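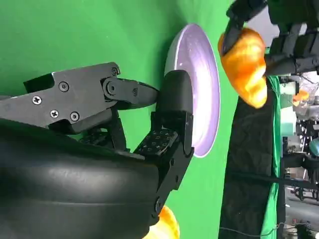 09/06/2021

Plate task, both hands, green table. Notes on the Zivville view-weighting runs, for me and for whoever picks this up from Tianyou.

The claim as it stands in the draft: a policy that learns its own weights over the head view and the two wrist views does better than one that simply gets all three stacked together. The weights are supposed to tell us which camera the policy "trusts" at each point in the task. I don't believe the second half yet, and I'm less sure of the first half than I was in April.

Training data is the same set for both arms of the comparison, 154 episodes, all teleoperated on the Hiria rig by Olga and Saron. That part is fine. Same plate, same orange props, same cloths. I went through the training configs side by side and found one difference that isn't in the draft: the stacked baseline was trained with the old learning rate warmup, 300 steps, and the weighted model with 2000. Tianyou says it shouldn't matter at this data size. Maybe so. But then it costs us nothing to rerun the baseline with the long warmup, and until that's done I don't want the table of results shown to anyone outside the group.

Second complaint, the weight plots. They look very good. Head view high during the reach, wrist view takes over near contact, head view comes back after release. It's just the story we would have told before running anything, and that bothers me. Austra suggested a check I should have thought of: feed the weighting module a frozen wrist image, one still repeated for the whole episode, and see if the weight still climbs near contact. If it climbs on a dead image, the module is reading arm position or elapsed time and has no opinion on the picture at all.

Tried it this morning on recorded episodes, offline only. The wrist weight still climbs. The curve is lower and it starts later, so the image is doing something, but the general shape survives. I've put the plots in the shared folder under Illurum next to the originals, on the same axes. Please don't rescale them to match.

Tianyou's answer is that a frozen image is out of distribution and the module could do anything. Fair point as far as it goes. A swapped image would be kinder: take the wrist stream from a different episode, same phase, so that every single picture is a normal one and only the match with the arm is wrong. Austra will write the swap script. We should agree now, before seeing it, what would count against us. My proposal: if the swapped curve sits inside the spread of the normal curves, the word "trusts" comes out of the paper. 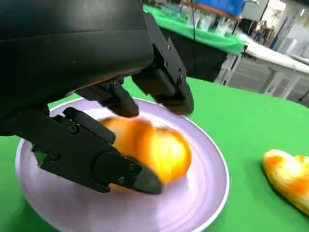 Contact timing is the other thing I don't like. The phase labels, which decide where "near contact" begins, come from finger motor current crossing a threshold. With a light prop and a finger sliding along the side of it, the current goes up late or wobbles across the line. And when a fingertip meets the plate first, we get a contact that the labels can't tell apart from contact with the prop. So the neat handover in the weight plots is lined up on an event that is itself fuzzy, and averaging over episodes lined up like that can produce a smooth curve out of a messy one.

Saron relabeled seven episodes by eye from the wrist streams, without seeing the current trace. Her contact frame is earlier than the automatic one in all of them. How much earlier varies a lot, and I would rather not quote a mean from so few. She also says that in a couple she couldn't decide on a frame at all, because the finger hid the gap it was closing. So the hand labels aren't ground truth either. I'd still take them over the current threshold for the figure, with the uncertain range drawn in.

Things that could be wrong and are cheap to check:

— Wrist stream delay. Tsolakis gave us the capture code and we never measured the lag between the wrist views and the head view ourselves. If one view lags, the stacked baseline suffers in a different way from the weighted model, and then we've been comparing tolerance to lag.

— Left and right are averaged in the plots. No reason they should behave the same when the operators favor one hand. Split them.

— Green everywhere. Both models could be using it as an easy mask for "table." I'd expect the head view to gain most from that. Needs a run on a different cloth before we say anything general about which view matters when.

— Success is scored by a person who knows which model is running. Amparo has offered to launch the runs with the model name hidden. Take her up on it.

Stopped the live runs early so we could reset the start poses. The hands had been coming back to rest close to the props, and a policy that starts with its fingers almost there has little reaching left to do. I don't know how many of the earlier trials began that way, because the start pose is logged only as joint angles and the prop position isn't logged at all. From now on one head view still gets saved before every trial. Annoying, but it takes a second.

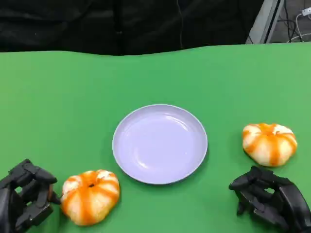
Does the wrist view help on this task at all, leaving the weighting aside?

Probably, but we haven't shown it. The only test that removes the wrist views is the one from April, with the older controller, and the head-only policy in that test was never trained to the end. It needs a clean head-only run on the current data with the long warmup.

Olga disagrees with me on the priority here. She thinks the head-only run is a distraction, that everyone already accepts wrist cameras help with grasping, and that the swap test is what decides the paper. I think if head-only comes out close to the stacked baseline, then the whole discussion of learned weights is about dividing up a very small pie. We left it at doing both, swap test first since it needs no robot time.

Order of work, then. Austra: swap script. Tianyou: baseline again with matched warmup, then head-only. Saron: more hand labels, from episodes picked at random and not from the ones that look tidy. Me: the lag measurement, and a message to Tsolakis asking what clock the wrist stamps come from.

Draft stays in the folder as it is. I've changed "trusts" to "weights" in the abstract for now and left the figure captions alone until the swap result is in.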